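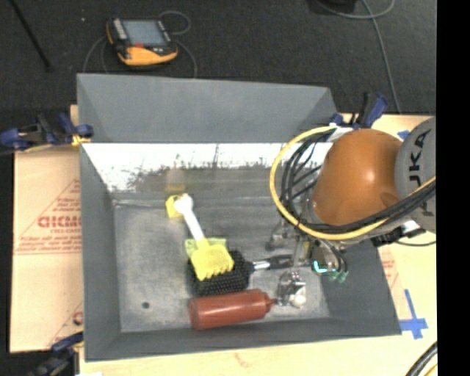
How often does a sheet-metal parts bin need to be cleaned out?
Once a month is enough for a bin in regular use, and again whenever the contents are changed over to a different kind of item.

Workshop > Storage > Metal Bins > Care and Set-up

Section 2: Setting up and cleaning the Plekton 1733 bin

Grey sheet metal picks up scuffs, smudges and cloudy patches on the floor of the bin. These are surface marks and do not affect its use.

Before you start

Put the bin on a flat work surface at a comfortable height. A wooden bench top is fine. Do not set the bin up on carpet, as it will rock when you reach into it.

Emptying and cleaning

1. Take out brushes and other long-handled items first, then the smaller things.
2. Sweep loose grit toward the front wall with a dry brush and lift it out with a dustpan.
3. Wipe the floor and walls with a damp cloth and a little dish soap. Work along any seam, not across it.
4. For dark smudges on the back wall, use a soft nylon pad. Light scratches will stay.
5. Dry all the metal with a clean towel, including the creases in the back panel.

CAUTION: Cut edges can be sharp. Wear gloves when wiping along the top of the walls.

CAUTION: Do not use steel wool, bleach or oven cleaner.

Note: Leave any hole in the floor open. If water gets through, lift the bin and dry the bench underneath.

Refilling

6. Lay long items flat on the floor of the bin, handles toward you.
7. Keep plastic tools and toys on top of heavier metal ones.
8. Leave the items in a single layer if people will be picking from the bin all day. Deep piles tangle and the colours are harder to tell apart.
9. Check that nothing sticks up past the front wall.

If the bin sits under a bright lamp, the back wall may glare. Turn the bin a little or move the lamp until you can see the contents clearly.

Replacement liners are listed under part 2436. Order by part number, as the Prerley liner is a different size.

Filed under: Bins & Trays, Care Guides

Related items
Plekton 159 shallow tray: set-up
Pokska bench brush: care and storage
Hallgrímsson bench tops: oiling and sanding
Prerley liners: size chart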